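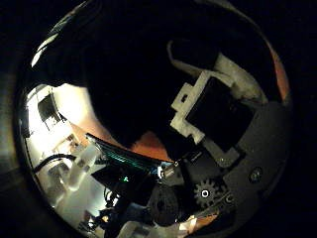 Several operators at the Calerville site have asked whether the wrist view has to be checked before every session, or only when the hand has been taken off and put back. The view must be checked before every session. The steps below set out how this is done and how the session is then recorded.

Section 3. Preparing the hand and recording examples

3.1 Purpose

This section applies to all stations at Calerville and Isside that record examples for the Vergara learning system. It covers the wrist camera check, the recording of examples and the handling of files at the end of a session. Fitting the hand to the arm is covered in Section 2. Training on the finished set is carried out by the Itus project office and is not described in this guide.

3.2 Before you begin

Only trained operators may record examples. The station must be free of visitors, and the stop button must be within reach of the person guiding the arm.

Have the following ready:

The session sheet for the task
The box of task objects named on the sheet
A dry lint-free cloth
The station log

CAUTION: The inner parts of the hand are exposed on the camera side. Do not touch the ribbon strip, the metallic connector or the small black gear while the hand is powered. Keep sleeves, lanyards and long hair well away from the gear.

3.3 Checking the wrist view

1. Switch on the station and wait for the start-up screen to clear.

2. Open the wrist view from the Cameras menu. The view is circular with black corners. This is normal for the lens and should not be corrected or cropped.

3. Find the orange-salmon surface in the view. It may show only as small patches between the parts of the hand. If none of it can be seen, move the arm to its rest position and look again.

4. Find the small green point of light below the ribbon strip. If it cannot be seen, stop and follow Section 6, Faults.

5. Look at the white cord on the right side of the view. It passes over the black square part held in the white bracket. Slight fuzz along the cord is acceptable. A broken strand, or a cord that has slipped from its path, is not. Enter the state of the cord in the station log.

6. Open and close the hand three times from the control screen. Watch the large dark shape in the upper part of the view during each movement. Note in the log whether it still blocks the middle of the view when the hand is fully open.

7. Save one still from the wrist view. The software places it in the session folder under the name "check".

NOTE: A dark shape close to the lens is not in itself a fault. The learning system is trained on views in which parts of the hand hide much of the work area, and examples of this kind are needed. A session is to be put off only if the dark shape covers the whole circle.

NOTE: Strong light on one side of the view can wash out white parts. Where the left side is close to pure white, lower the nearest blind or turn the station lamp away, then save a second still. Do not change the exposure setting. All stations must use the same value so that examples from both sites can be combined.

3.4 Recording an example

One example is one complete attempt at the task on the session sheet, from rest position to rest position.

1. Place the objects as shown on the sheet. Small differences in position from one example to the next are wanted. Do not line objects up with marks or tape.

2. Press Record. Wait for the tone before moving the arm.

3. Guide the arm through the task at an even pace. Do not talk to others at the station while recording.

4. Return the arm to its rest position and press Stop.

5. Label the example Complete, Incomplete or Discard.

Use Complete when the task was finished as written on the sheet. Use Incomplete when the task was attempted but not finished, for instance when an object was dropped. Use Discard only when the recording itself is at fault, such as a frozen view or a person reaching into the work area. Incomplete examples are of value to the project and must not be relabelled as Discard.

6. Repeat until the number on the session sheet has been reached.

A full set for one task is 300 examples. Sets may be spread over several sessions, provided the check in 3.3 is done at the start of each one. A set with fewer than 286 usable examples will be returned to the site for further recording. Complete and Incomplete examples both count as usable.

CAUTION: If the arm moves without being guided, press the stop button at once. Do not try to hold the arm back by hand.

3.5 Cleaning the lens

1. Power off the hand and wait for the green light to go out.

2. Wipe the lens once with the dry cloth, working from the centre outward. Do not use sprays or liquids.

3. Check that no cloth fibre has caught on the round screw head or the teeth of the gear.

4. Restore power and repeat 3.3 from step 2.

3.6 Closing the session

1. Move the arm to its rest position and power off the hand.

2. Open the session folder. Confirm that it holds the check still and one file for each example.

3. Enter the number of Complete, Incomplete and Discard examples on the session sheet.

4. Press Send. Leave the station switched on until the screen shows Transfer Finished.

5. Return the task objects to their box and sign the station log.

If the transfer stops with code 214, the folder holds an example with no label. Add the missing label and press Send again. For any other code, leave the folder as it is and contact the Itus project office.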